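Bench notebook – Gudby workshop, back table
18/02/2018

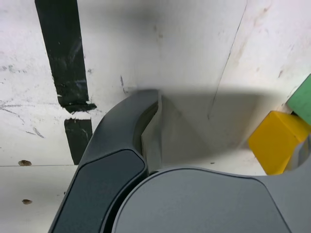
White top with the black tape down the left. Scuffs, and the brownish patches towards the upper right.

Spent the morning on the state of the big white work surface, which I have been putting off since December. Tia Yeoman wanted to know if we could get another year out of it before asking for a new one, and I said I'd have a proper look (famous last words, there went my coffee break!).

The grey scuffs are the easy bit. Warm water, a drop of washing-up liquid and a soft cloth took most of the test corner back to white, and the pencil-looking streaks went with an ordinary rubber. The dark squiggles are more stubborn. I tried the Marchand cream cleaner on a bit the size of a stamp and it did lift them, but it left the surface duller too, so I stopped there and I'd rather none of you carried on with it until Dénes has seen the patch.

The brownish and pinkish stains I haven't touched. Aranka thinks tea, I think flux or the old marker ink – we have a biscuit riding on it. Will try a bit of alcohol on a cotton bud next time and write down what happens.

Scratches are scratches. I went over the worst with a fingernail and only a couple catch, and neither is where we usually put the coloured blocks down, so I'm leaving them alone.

Tape: please leave the black strip where it is! I know it isn't dead straight, Dezső has already told me twice, but all our layout sketches were made with it like that and if someone straightens it we'll have to redraw the lot. If an end lifts, press it back down and tell me.

Asked Brulivstead what a replacement top would be. 382 for the plain one, delivery 70 on top of that, and they want us to measure up ourselves. Piroska says it can go on the spring list but she isn't promising anything.

Still to do: alcohol test, find the good cloths (who has them?), and ask Dénes about the dull patch.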